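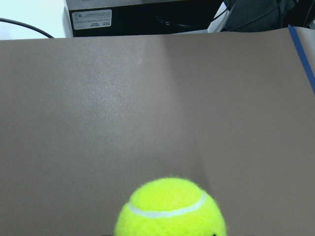

Tennis ball on the table covering, Activity Room 2.

Vatcombe Recreation Center — Indoor Safety Checklist, November
Inspector: Dehua Song
Reviewed by: Chunhua Xue

1. Exit doors and routes
Pass. Both doors open fully with one hand. Route to the parking lot clear.

2. Exit signs and emergency lighting
Fail. Sign over the north door dark on battery test. Replace battery pack, retest before the next evening session.

3. Fire extinguishers
Pass with comment. Unit 678 is in the green, but the tag is hard to read. New tag requested from Bruvley.

4. Electrical
Pass. No damaged outlets. Panel 101 labeled and locked. The space heater in the office has a frayed cord — removed from service.
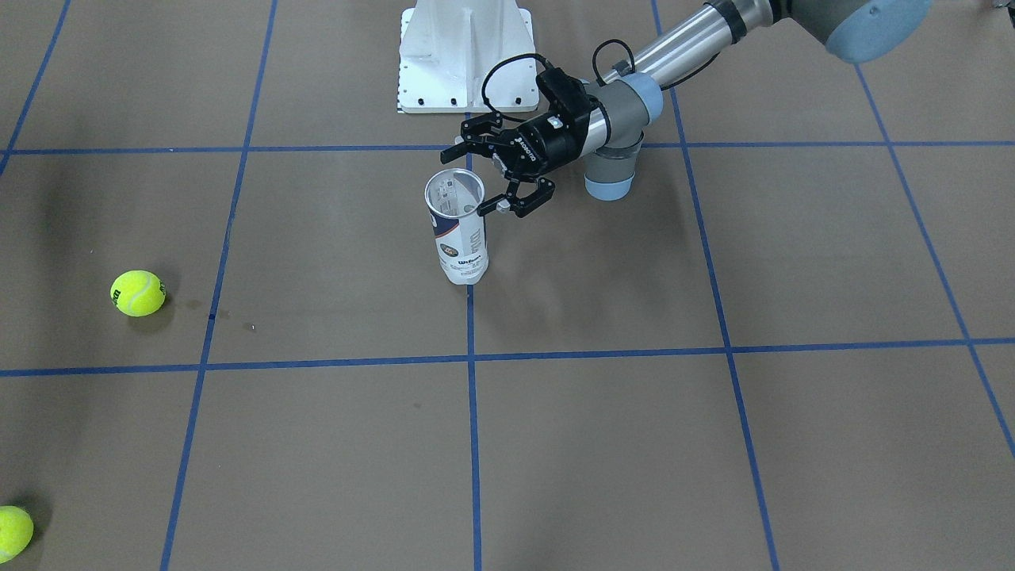 5. Storage closet
Fail. Boxes stacked too close to the sprinkler head. Lower the top row and mark the limit on the wall.

6. First aid kit
Pass with comment. Cold packs expired. Gloves and bandages in date.

7. Restrooms
Pass. Grab bars tight. Hot water at the left sink slow to arrive, reported under a separate work order.

8. Occupancy notice
Pass. Main hall posted at 400. Notice is behind the coat rack — move the rack.

Open items: 2, 3, 5, 6, 8. Items 2 and 5 to be closed within seven days.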